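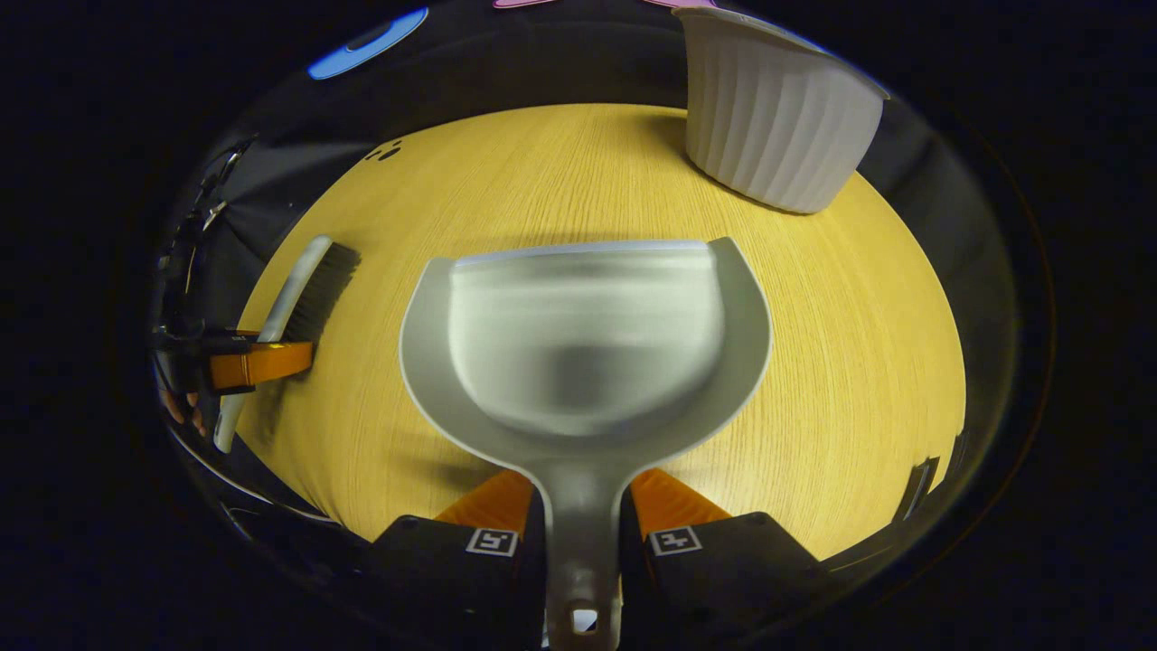

Figure 1. Wrist view from the hand-held gripper, dustpan held by the handle. Note the two square markers on the fingers.

Lecture 4: Learning from hand-held gripper demonstrations
Course notes, Levente Boros
Last revised 2025-06-06

4.1 Where we are

In the previous lecture we treated teleoperation, in which a person moves the real robot and the robot records its own joints. The data are clean, but the collection is slow and the person gets tired. Today we look at the other way: the person holds the gripper in the hand, the camera travels together with the gripper, and the robot arm comes only later, at the time of testing.

The running case is the sweeping task from the Tromgate collection. The task has two tools, a dustpan and a brush, and therefore it needs two hands. I chose it because almost every difficulty of the method shows itself there, and some of them you can already find in Figure 1.

4.2 What is recorded

For each time step t we store the image I(t), the pose of the gripper T(t) in some world coordinates, and the opening width w(t) between the fingers. There are no joint angles and no motor currents. Please keep this in mind when you read papers which compare the two kinds of data, for it is not always written clearly.

The pose T(t) comes from visual tracking on the same wide-angle images. The black corners in Figure 1 are the normal result of such a lens: the useful picture is a circle and the sensor is a rectangle. We do not cut them away before tracking, but for the policy we do crop and resize.

The width w(t) comes from the markers. Each finger has one marker on its top face. We detect both, compute their positions in camera coordinates, and take the distance between them. From this we subtract a constant offset, found once by closing the fingers completely. If only one marker is detected, we assume the fingers move symmetrically and use the mirror position. If both are lost we interpolate, but only over short gaps. Longer gaps are thrown out.

Question which students ask every year: why not put an encoder on the fingers? One can do it. Then you have one more cable, one more clock, and a synchronization problem that you did not have before.

4.3 Grasping a tool is different from grasping an object

When the robot picks up a cup and puts it down, the grasp is important for a short time only. With a tool it must stay good during the whole contact. Look at the dustpan: the fingers press on the narrow handle from the two sides, and the scoop is far from them. When the front edge meets the table, the contact force acts with a long lever arm and tries to turn the handle between the pads.

We write the simplest condition. Let F be the contact force at the front edge, L the distance from the pads to that edge, and M the largest moment that the pads can hold before slipping. Then we need

F L < M

M depends on the pad material, the size of the contact patch and the squeezing force. It does not depend on the policy. So, if the dustpan rotates in the grasp, more training data will probably not help you, and you should first look at the pads. In the pilot runs at Pallik we lost much time before we understood this.

There is a second consequence. The policy is trained to output gripper poses, but the task is defined at the front edge of the scoop. A small error in the pitch angle of the gripper becomes a height error at the edge, approximately L times the angle error (in radians). The demonstrator corrects it by feeling the table through the handle. The policy has no such feeling and must find the correction from the image alone - from the shadow, and from how the front lip lies relative to the wood.

4.4 Two hands, two cameras

For two grippers we need the relative pose between them, and this is the delicate part. Each device tracks itself, and the two tracks must be placed in one map. In the Tromgate collection we first make a slow mapping video of the table, then localize both devices in this map. A table with little texture is bad for it. Wood grain helps somewhat, and so do objects standing on the table and things beyond its edge. Do not clean up the surroundings too much before recording!

The policy receives as input:
- the last 2 images from each gripper
- relative pose of the left gripper in the frame of the right one
- widths w(t) of both

The output is a short sequence of future relative poses and widths. All poses are relative to the current gripper pose, so that the base of the robot may stand in another place than the demonstrator stood.

4.5 Data and filtering

The full collection has 2,509 episodes before filtering. An episode is removed if tracking fails for either device, if the marker gap is too long, or if the speed is higher than the robot can follow. The last rule is often forgotten. People sweep with quick wrist motions, and an arm cannot repeat them.

Evaluation was done with 20 trials for each variant, with the same starting positions. Please be careful with conclusions from such a number. A difference of 2 successes between variants is not a result, and I will not accept it as one in the project reports.

4.6 Exercises

1. Derive the mirror formula for w(t) when only the left marker is visible. State which calibration you need.
2. Suppose the offset in w(t) was measured wrongly. What will happen on the robot when it closes on a thin handle, if the offset is too small? And if it is too large?
3. Extend the condition in 4.3 to the case where the dustpan is pushed sideways by the brush. Which direction of push is the worst for this grasp?
4. Propose a way to detect from the wrist image that the tool has rotated in the grasp. You may assume that the shape of the tool is known.

Reading for next time: the Carkum report, sections on latency matching, and the short note by Angelovski on relative action representations. Solutions to exercises 1 and 2 are to be handed in on paper, the other two we discuss in class.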